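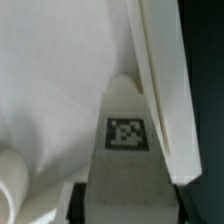

Drokness Workroom Refit: Progress Report to Staltus

26/11/2014
Prepared by Melur Nair

This report covers the work done on the workroom since the July report. It deals with the table, the green backdrop, the cables and the storage, and then with spending.

Work completed

The old benches have been taken out and the new worktable is in place. It was leveled twice. The floor on the north side of the room slopes more than the survey said, and after the first try the top still rocked when anyone leaned on that corner. Slamet Osman cut new shims for the legs and the top has stayed level since. The surface was wiped down and the edges sanded where the delivery crew had scraped them.

The walls have had two coats of paint. The door closer was replaced. The radiator under the window was bled and now heats along its full length, but the valve is stiff and will need replacing before long.

Green backdrop

The green fabric is up. Nimer supplied it as one length and it was hung from a rail fixed to studs, not to the plasterboard as first drawn. It was folded for shipping and the creases are still in it. Châu Tăng steamed the middle section, and that helped less than we hoped. The color looks uneven wherever a fold catches the light, darker on one side and paler on the other.

We have looked at three ways to deal with this. One is to steam the cloth again and hang weights along the hem. Another is to stretch it on a batten frame. The third is to paint the wall green and do without cloth. The batten frame is our preference -- the cloth can still come off for washing, and Slamet can build it from lumber left over from the benches. We would like to do this in the next period.

Cables

Cable runs are partly finished. Power has been brought to the table from the wall so that nothing crosses the doorway. The lighter cables are another matter. Some still hang free in front of the cloth or lie along the tabletop, and they get pulled when people work near them. Mahtab Mahmoudi has drawn up a plan with clips along the back of the table and a single drop to the floor. The clips are on order from Ikeda. Until they arrive we are using hook-and-loop ties, and everyone has been asked to put them back after moving anything.

Cleaning

A weekly wipe-down was added to the room schedule in the fall. White plastic and painted parts show finger marks and dark smudges quickly, and a dry cloth only spreads them. A damp microfiber cloth with a little dish soap works on most of it. Some of the specks seem to be wear and will not come off. Yoga Manurung keeps the cleaning log by the sink.

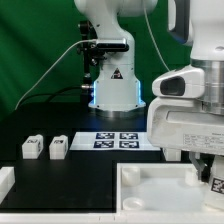
Storage

The shelving has been delayed. The first set came in the wrong depth and went back. The replacement is due in 6 weeks, and the boxes that should be on it are in the corridor for now. Building management knows and has agreed to this as long as the fire door stays clear.

Spending

Fabric, rail and fixings came to $542 against a budget of $400. The difference is the heavier rail and the longer screws needed to reach the studs. It was covered from the paint line, which came in under. We expect to spend around $90 on the batten frame, mostly for corner brackets and staples. No extra money is requested.

Next period

Build and hang the batten frame.
Fit the clips and finish the cable drop.
Put up the shelves and clear the corridor.
Replace the radiator valve.

One decision is needed from Staltus. The original plan had vinyl flooring laid after the table was in. With the table now shimmed to the existing floor, laying vinyl would mean lifting it and leveling again. We suggest leaving the floor as it is and moving that line to lighting. Please let Melur know before the flooring order is due to be confirmed.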